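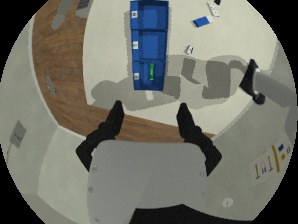 Jacobus Mathebula wrote in to say I'd been far too kind to the Drasik folding craft table, and that his had started to wobble before he'd finished hemming a single pair of curtains. Fair enough, Jacobus! I promised I'd come back to it once I'd lived with mine for a proper stretch, so let's have another go at it, wobble and all.

For anyone who missed my first go, the Drasik is a drop-leaf table on castors, meant for those of us who sew or glue or wrap presents in a room that has to be something else by dinner time. Mine lives in the spare bedroom, behind the door, next to the ironing board and a suitcase full of my mother's patterns that I keep meaning to sort through. Folded, it's slim enough that you can still open the door all the way. With both leaves up it measures 1253 mm across, and after years of cutting out on the carpet with a crook knee I can't tell you what a pleasure that is.

Putting it together took me almost 60 minutes, with a cup of tea in the middle of it. The instructions are drawings only, and the drawing for the gate leg is the wrong way round (or I was, but I did turn the page over to check). Do the hinge screws up finger-tight first, get both leaves level, and then go back with the screwdriver. I did mine up hard straight away and had to undo the lot.

Now, the wobble. I did get one, Jacobus, and it turned up in September when I was quilting and leaning on the left leaf a good deal more than I should have been. There are two bolts underneath, where the gate leg swings, that work themselves loose. I nipped them up with a spanner and it was solid again for a while, and then it wasn't, and in the end I drove over to the hardware place in Holloway and bought a couple of lock nuts. It hasn't budged since. I do think Drasik ought to put those in the box, considering the price, and I've written to tell them so. No answer yet.

The castors are lovely on floorboards and hopeless on thick rug. Two of them lock, and you'll want both of them locked when the sewing machine is going or the whole arrangement sets off slowly towards the window. My old Zeduveo is a heavy beast, 15 kilos with the case on, and the middle section takes it without a murmur. I wouldn't put it out on a leaf.

The top wipes down well. I've had fabric glue on it, and tailor's chalk, and once a good splash of beetroot -- don't ask me what the beetroot was doing in there -- and it all came up with a damp cloth and a bit of dish soap. I still put a folded towel down before I iron anything on it. What I miss is storage. There's one shallow drawer, and it holds scissors, a tape measure and not a great deal more, so the pins and bobbins end up in little trays on top and have to be moved every time a leaf goes down.

My sister has the Zelulent one, which has proper shelves at one end, and I'm a bit envious whenever I go round there. Hers doesn't fold nearly as flat, though, and it would never fit behind my door.

I'd still buy the Drasik again. I'd just pick up the lock nuts on the same trip.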